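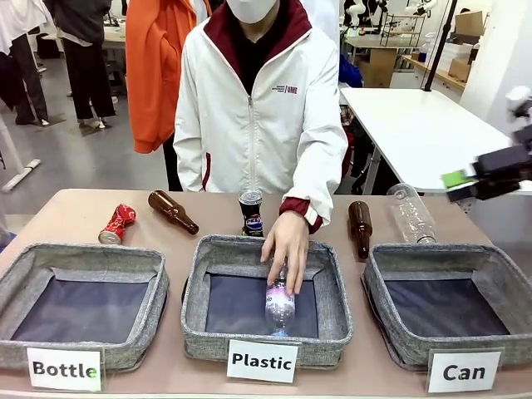 Part 2: Setting up your sorting table

Right, you've got a long table cleared and your fabric baskets out of the bag, so let's get on with it! I do mine in the order below and it takes me 16 minutes, tea included.

1. Stand the baskets side by side along the front edge, rims rolled out so they hold their shape.

2. Print your labels in big bold letters, one word each. Mine say Bottle, Plastic and Can (Sosina wanted little drawings too, and maybe she's right, but I can't draw).

3. Prop one label in front of each basket. If they keep sliding about, fold the bottom of the card back a bit.

4. Spread everything you want to sort across the table behind the baskets. Don't heap it up – you want to see each thing.

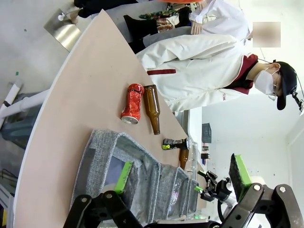 A can and bottles on the table, one clear plastic item in the organiser.

5. Pick up one thing at a time, read the label, drop it in. Glass goes under Bottle, and a clear drinks bottle goes under Plastic, which catches everybody out the first time (me included, twice).

Note: crushed cans are fine as they are. Please don't try to bend them straight.

Caution: lower glass in by hand, never throw it. If a bottle is chipped, leave it on the table and fetch thick gloves.

6. Empty the baskets before they're full to the rim, then wipe the insides with a damp cloth and leave them open for 30 minutes.

Washing the fabric is in Part 3.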